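Retance 114 Surface Ceiling Fitting

Sold by Reltdale Lighting
Length: 114 cm
Lamp type: fluorescent tube, sold separately
Finish: white
Mounting: surface, on flat or curved ceilings
Warranty: 5 years on the body, 2 years on the ballast

The Retance 114 is a plain tube fitting for rooms where a drop ceiling is not wanted or not possible. It was drawn up by Osvaldo Fabbri for older buildings with arched or vaulted ceilings, where a standard flat-backed fitting rocks on the curve and leaves a gap at each end. The back plate has slotted feet that tilt and lock, so the body stays straight while the feet follow the ceiling.

Wiring can enter at either end or through the back. Most of our customers in older buildings use end entry, with the conduit left on the surface and painted to match.

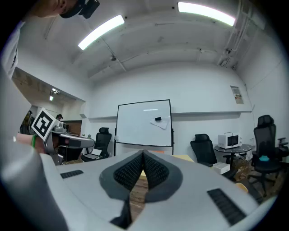 Spacing depends on the height of the vault and on what the room is used for. For desk work we suggest running the fittings lengthwise, one on each side of the crown, and keeping them off the very top of the arch. On a white arched ceiling like this one, two long lights do much of the work because the curve sends light back down, and the thin conduits crossing it stay fairly quiet to the eye. On bare brick or stone, plan on an extra fitting. Debora Caruso in our planning office will mark up a floor plan if you send one with the ceiling height at the walls and at the crown.

What is in the box
Body and end caps
Pair of slotted feet with locking screws
Ballast, fitted
Drilling template on paper
Cable clamp for end entry

Tubes, conduit and ceiling anchors are not included. Anchors for hollow brick vaults are listed under Gundov fixings. Packs of 5 fittings ship on a half pallet – please check that someone can take delivery at street level.

Rooms with other services on the walls and ceiling need a little more planning. Mark out any air-conditioning unit and its pipes first, then set the fittings so the covers can still be opened from a ladder. If there is a whiteboard, place the nearest fitting off to one side to keep glare off the writing surface.

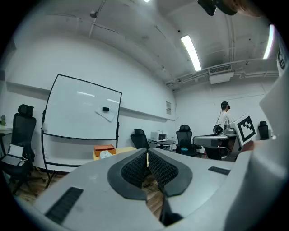 Can the Retance 114 be put on a dimmer?

The standard ballast is for on/off switching only. A dimming version is made to order. Ask for it before you buy, as the ballast cannot be swapped later without voiding the warranty.

Cleaning and spares

Switch off at the panel and wipe the body with a damp cloth. Do not spray cleaner onto the end caps. Replacement feet, caps and ballasts are kept at the Cirillo warehouse. For spares, write to Amedeo Ruggiero with the code printed inside the left end cap.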